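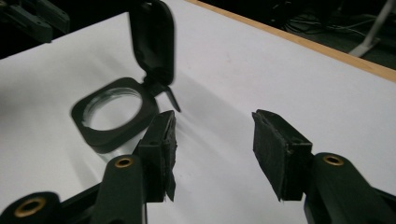
一、项目背景与这份报告为什么大部分在讲钱

本课程设计的原题是“手持夹爪示教装置的搭建与使用”。开题的时候，我们小组以为自己会花一个学期研究抓取，结果前半个学期在研究报价单，后半个学期在研究报价单为什么变了。指导老师看完中期材料，建议把题目改成“手持夹爪示教装置的设备规划与预算”，我们从善如流。

装置本身不复杂：一只手持的两指夹爪，人拿着它在桌面上做动作，夹爪上的相机把过程录下来，之后这些数据用来训练机械臂。任务物件选了一批带铰链翻盖的小东西，例如黑色方框、中间开圆孔、上面带一个翻盖的那种塑料件。选它是因为掀盖子这个动作看着简单，适合本科生。看着简单这四个字后来在预算里出现过很多次，每次都要加钱。

报告初稿完成于4/6/21，之后只改过错别字和一处加法。

二、需求清单是怎么写出来的

第一版需求清单写了满满两页，里面有两条机械臂、一台工作站、一套动作捕捉，还有一把人体工学椅。椅子是组里投票通过的，全票。实验室给的总额度是1,126元，只管耗材和小件，机械臂和电脑用实验室现有的。读完这句话，清单缩成了半页，椅子是最后一个被删的。

删完以后重新按“没有它就做不下去”来排，顺序如下：

夹爪本体的打印件与连杆
转动处用的铜色衬套
指尖的衬垫材料
安装相机的支架和螺丝
线材、扎带、延长线
任务物件
备件

有两件事值得后来的同学注意。第一，线材我们原本排在最后，理由是“实验室肯定有”。实验室确实有，都在别人的设备上。第二，备件原本没有单列，写的是“视情况购买”。财务那边不认识“情况”是谁，退回来让重写。

三、询价过程

我们一共问了三家。

Arero卖的是成品夹爪，装好就能用，做工看着很像样，价格也很像样。客服问我们的采购规模，我们说一只，对方隔了很久才回了一个笑脸。成品的报价超出总额度太多，连讲价的必要都没有，所以这一家在比价表里的作用是让另外两家显得便宜。

Womodora做打印代工。把模型传上去，网页当场出价，改一次壁厚价格就跳一次。我们花了一个晚上试图找出定价规律，得出的结论是没有规律，只有起步价。起步价按订单算，不按零件算，这条写在页面最底下。我们第一次分两单下，第二次学会了合成一单。

Tuncer是卖标准件的，衬套、轴、螺丝都有。单价低得让人感动，运费让人冷静。它家按包卖衬套，不拆零。好处是备件的问题顺手解决了，坏处是我们这个小组毕业以后，剩下的衬套大概还能传两届。

最后的方案是打印件走Womodora，标准件走Tuncer，剩下的零碎在校门口的五金店买。五金店不开发票明细，只肯写“五金一批”。这四个字为我们换来了一次面谈。

四、预算分配

总额度1,126元，其中打印件与标准件合计505元，是最大的一块，也是争论最少的一块，毕竟夹爪没有连杆就只是一个把手。余下的钱分给衬垫、支架、线材、任务物件和备件。

编预算的时候我们总结了几条笨办法，写在这里：

运费单独列一行，不要摊进单价。摊进去以后，每次比价都要先做一遍除法，而且每个人除出来的不一样。

同一类东西先定规格再问价。我们有一次拿着两种直径的衬套问了两家，比了半天，比的是两样东西。

打印件按两套做预算，哪怕只打算装一套。第一套的用途是发现图纸画错了。

任务物件不要只买一个。开合的次数一多，铰链就会松，松了以后前后录的数据就不是同一个任务了。这一条是师兄师姐留下的文档里写的，我们当时觉得夸张，还是照做了，现在觉得那份文档写得太客气。

五、衬垫：一笔没想到的开销

指尖衬垫在第一版预算里占一行，金额接近于零，备注是“随便找点软的”。

之后的讨论记录里，衬垫占了最长的篇幅。太硬了夹不稳，太滑了盖子会溜走，太厚了两指合拢时先碰到的是衬垫自己。现在装在两侧指尖上的是黑色的矩形垫块，表面粗糙，边缘毛毛糙糙，谈不上美观。垫块属于消耗品，既然是消耗品，就得按更换周期来买，而更换周期在写预算的时候没有人知道。我们的处理方法是先假设5次采集换一副，写进表里，再在旁边注明“待修正”。老师批注：谁来修正。我们回复：下一版。下一版就是本报告，这里仍然写着待修正。

比较认真的建议是，把衬垫和打印件分开申请。打印件一次买齐，衬垫留一笔小额的循环经费，用多少报多少。这样不会为了凑一个漂亮的总数，把整卷材料一次买回来放到变硬。

六、工作台与环境

桌子没有花钱，用的是实验室的白色台面，带一圈浅色木边。原计划要买一块专用底板，说白色哑光的底板有利于相机分辨物体。对比了一下，台面本来就是白的、哑光的，底板从清单上划掉，这是整个项目里唯一一次预算往下走。

黑色物件放在白台面上轮廓很清楚，代价是黑色部分自己的细节几乎看不出来，盖子、边框、垫块都黑成一片。另一个麻烦是任务物件中间那圈透明件，台面从里面透过来，只有边上反一点白光。对人来说不成问题，对后面的识别是否成问题，本报告的经费范围内无法回答。我们建议下一轮采购任务物件时，把颜色也当作规格来写，至少各有一种深色和浅色的，透明件单独算一类。

照明也列过一行，打算买补光灯。看了几段录像，光线本来就比较柔和，影子也是软的，于是把灯的钱挪给了线材。桌边地上那团细线就是线材这一项目前的状态。扎带在预算里，已经批了，还没有到。

七、软件与记账

设备台账用的是Kivix，一个学院统一要求的登记系统。每件东西要填名称、规格、存放位置和责任人。“存放位置”是下拉菜单，里面没有“桌上”，也没有“夹爪上”，我们选了“其他”。系统规定单件价格过低的不入账，所以衬套不用登记，装衬套的盒子也不用，但支架要登记，而支架是由不用登记的零件组成的。

建议后来的小组从第一天起自己另记一份表，四列就够：买了什么，哪家买的，到没到，坏没坏。学校的系统用来应付检查，自己的表用来回答“那包螺丝在哪”。我们的表是3月中旬才开始记的，在那之前的部分靠聊天记录恢复，恢复出来的总额和发票对不上，差5元。至今没有找到这5元，最后由全组平摊，除不尽。

八、对下一轮采购的建议

如果额度不变，优先补任务物件和衬垫，夹爪本体维持现状，等连杆真的磨损再说。

如果额度能增加，先加第二只夹爪。不是为了双手操作，是为了一只在修的时候另一只能用。双手操作的需求可以写进申请理由，写得比较好看。

如果额度减少，可以先砍支架，用实验室的旧支架改。打印件不要砍，改图纸重打的那一次总是会来。

询价至少提前一个月开始。代工那边排队，标准件那边凑单，学校这边签字，三段时间不能重叠，我们试过了。

附：未解决事项

衬垫更换周期，待修正。
扎带，在途。
“五金一批”的明细说明，已补交第二稿，等待回复。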